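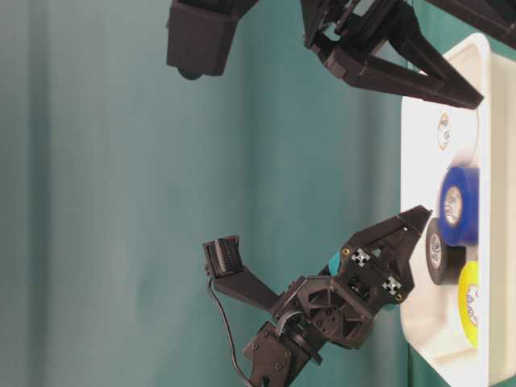
Page 77

Friday

Open day at Prencombe with Paula. We caught the early bus and were through the gate before ten, which meant a visitor badge and a bad coffee. The hall was colder than I expected and I kept my coat on.

The first stop was Rekell's bench. Two black arms over a teal cloth, and a white tray with rolls of electrical tape in it: white, blue, black and yellow. The job was sorting by colour. Bok-nam Wang ran the session and talked us through it. She said they had logged 1,985 picks since May and that the glossy rolls were still the hardest to grip. The gripper fingers are printed, with triangles cut out of them, and a new pair costs very little to make.

I asked about the cable on the lower one and she said it goes to the sensor. Paula asked how long a full tray takes. 16 seconds on a good run – longer if a roll is lying on another.

Lunch was soup. Dwayne Oyelaran was there from Pondeck and says they are hiring again. Some 200 people on the list by then, according to the desk.

Home by six. Must write to Tamara about the spare badge, and find the bus receipt.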